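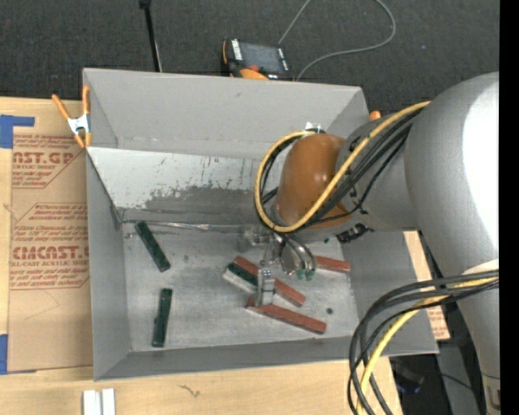 Subject: Re: [tukside-makers] Pellik blanks, second run: neck fit and numbering
Date: Nov 29, 2021
List: tukside-makers

Replying on the list, as two other people wrote to me off-list with the same question.

> I have the Pellik blanks from the second run and the heads do not
> sit the way the first run did. On the first ones the head went on
> after a minute in hot water and stayed where I turned it. On these
> it goes on cold, with no effort, and droops forward once there is
> any sculpt on the front. I am supposed to put horns on mine.

The neck changed between runs. On the first run the flange on the body was cast with a square lip. The factory rounded it for the second run so the parts would come out of the mold without tearing, and the lip lost some height in the process. The socket in the head is the same tool as before. So the head is the part that matches your old ones, and the body is the part that doesn't.

You can confirm which body you have without measuring. Turn it over and look at the left foot. First run has the Pellik wordmark only. Second run has the wordmark and a small dot under the k. If you bought from Orakzai after September you almost certainly have second run bodies, but they did have old stock mixed in, so check each one.

> Is there a fix that does not involve gluing the head? The buyer
> brief says it has to turn.

Yes. Three have been tried by people on this list and I would use the first.

Build up the flange. Scuff the lip with 400 grit, degrease it, and run a thin bead of two-part epoxy putty around the outside edge. Keep it off the top face, or the head will ride high and show a gap. Let it cure overnight, then sand until the head needs heat to go on. Work slowly near the end. A flange that is too big will split the socket, and heads are not sold separately.

Line the socket. A strip of thin craft felt, glued inside the neck opening, gives enough drag to hold a plain head. It will not hold horns. It also sheds fibers into wet paint, so do it last.

Magnets. This works, and the head turns freely – too freely for a heavy front. You also have to fill the neck with resin to seat the body magnet, and the added weight has to go on the shipping form.

For horns, also move some weight backward. Fill the rear of the skull with putty before you fit it. Test the balance with the horns taped on before you commit to anything permanent. If the head stays put at a half turn in either direction, it will stay put on a shelf.

> Also, does heat still work on this vinyl? I was told the second
> run is a different material and I don't want to find out with the
> only head I have.

Same vinyl type, slightly harder grade. Hot tap water does very little. Use water just off the boil, hold the head under with a spoon, and give it longer than you used to. A hair dryer heats one side and leaves the other stiff, and that is how most of the oval sockets I have been sent photos of came about. If yours is already oval, reheat it, put it on the body, and let it cool there.

Do this before priming. Primer on this grade cracks at the neck if the part is flexed afterward, including flexible primers sold for vinyl.

> Last thing. What goes on the foot for the Prerkcombe show? The
> sheet says number out of total but does not give the total.

The total is 272. That is 200 for the open edition and the rest for the artist customs, and both groups are numbered in one sequence. Customs take the numbers after the open edition, so no custom should have a number of 200 or lower. Your number is on the label of the bag the blank came in. If you threw the bag out, ask here and I will look it up by your list address.

Write it on the right foot, as the left one is used for the run mark. Paint pen is fine if you seal it. Engraving is fine too. Pencil under matte varnish was accepted last time and came off on two pieces during unpacking, so it will not be accepted again.

Notes for everyone with a blank for Prerkcombe:

Maximum height with head on is 7 inches, measured from the foot to the highest point of anything attached. Horns count. Hats count.

Pieces with a removable head travel with the head off and wrapped separately. Mark both bags with the number.

Do not use spray varnish on second run bodies straight from the can without a test patch. There are nearly as many reports of tacky finish as there are of good results, and I have not been able to tie the bad ones to a brand. Leave the patch for a week. If it still takes a fingerprint, switch to a brushed acrylic.

I have a few first run bodies left, without heads. They are uncleaned and have mold flash on the arms. I can swap one for a second run body if yours is unpainted – the sender pays postage each way. Reply off-list for that so the thread stays on the neck issue.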